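Robots learn to check their own grip at Savolainen lab
January 17, 2019
Research news

A push button switch is an awkward thing to pick up if you are a robot. It is wide at the top, narrow at the neck, square further down, and it has metal terminals at the bottom that you really do not want to squeeze. A group at the Savolainen lab in Olham has spent the past months on exactly this kind of part, and the results they shared this week are a treat for anyone who follows robot handling.

The method is called Poltilix, and the idea behind it is easy to follow. Most grasping programs choose a spot, close the fingers and hope for the best. Poltilix keeps looking all the way in. A small camera near the gripper watches the part as the fingers approach, and the program keeps asking itself one question: if I closed now, would this part end up straight? If the answer is no, it shifts a little and asks again.

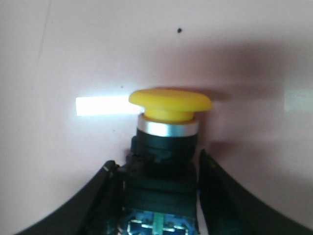

"The last stretch is where everything goes wrong," says Getsemaní Cortés, who leads the work. "From far away, every grasp looks fine. Then you get close, the fingers are a hair too far to one side, and the part tips over. We wanted the robot to notice that before it touches anything."

To teach it, the team recorded 876 attempts on small electrical parts, good ones and bad ones alike. The bad ones turned out to be worth a lot. An earlier version had been trained on successful grasps only, and it was hopelessly sure of itself – it would close on nearly anything. With the failures mixed back in, it began to hold off and correct its approach. Training took 60 hours on a single desktop machine, a pleasantly modest number for a result like this one.

Then came the test. The group ran 506 fresh attempts with parts set down at positions the program had not seen in training. Poltilix got the part up and level in 99 percent of the cases where it decided to close. It is allowed to refuse, and when it does, it backs off and starts the approach over. Cortés is careful to point out that those refusals cost time, and that the score leaves them out. A full account of how long each pick takes will be in the paper.
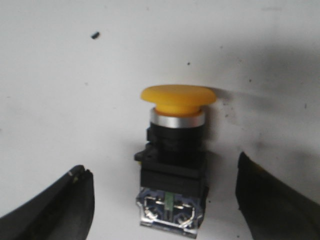

Shiny surfaces are still the hard part. Chrome and bare metal throw back light in ways that change with every small movement of the camera, and the program sometimes reads a reflection as an edge. The group tried covering the lamps, which helped, but Cortés wants a method that copes with ordinary room light. Her students are now adding recordings made at different times of day and with the blinds open.

There is plenty more to look forward to. Dilter, a maker of control panels two streets from the lab, has agreed to lend a workbench so the method can be tried next to people doing real assembly. Wiring is not on the menu yet. The first job will be picking switches and placing them upright in a tray, over and over, for whole shifts at a time.

The team plans to release its recordings in September, failures included. That last bit is great news for other groups, who rarely get to see anybody else's bad grasps. The training code will follow once the students have cleaned it up.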